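Handheld demonstration collection

Handheld demonstration collection is a way of gathering examples for a learning system that controls a robot. A person holds one or two grippers of the kind a robot arm would carry and does a household or workshop task with them while sensors record the motion. The recordings are later used to train a policy, which maps what the sensors pick up to the next movement.

The method differs from teleoperation, in which the operator steers a real arm from a distance. With handheld grippers no arm is needed during recording, and a session can be set up on an ordinary table. The drawback is that a person can reach in ways an arm cannot, so some recordings have to be dropped or adjusted before training.
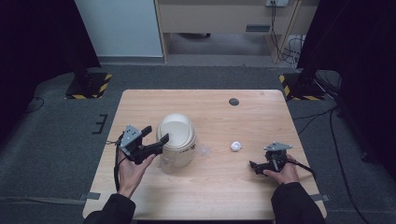 Tasks are usually short and have a clear start and end. Common ones include putting trash in a can, stacking cups, folding cloth and closing lids. Two-handed tasks are valued for teaching coordination - one gripper can steady an object or hold a lid while the other does the placing. Between recordings the operator moves the objects to new positions, so that the system does not simply learn one fixed path.

The Lellen set, recorded in Brernham under Flurina Mayrhofer, holds almost 2000 demonstrations of 45 tasks. Each task was recorded by at least three operators. Mayrhofer's notes advise a break after every eight recordings, as tired operators tend to rush the approach to an object and grip it off center.

Failed attempts are handled in different ways. The Lellen set keeps them under a separate label. Matico, a later collection led by Ebere Akande, removes drops and missed grasps but keeps attempts in which the operator recovers without stopping. Akande has argued that these recoveries are the most useful part of a collection, though they are hard to label in a consistent way.

See also: Lawal format, imitation learning, teleoperation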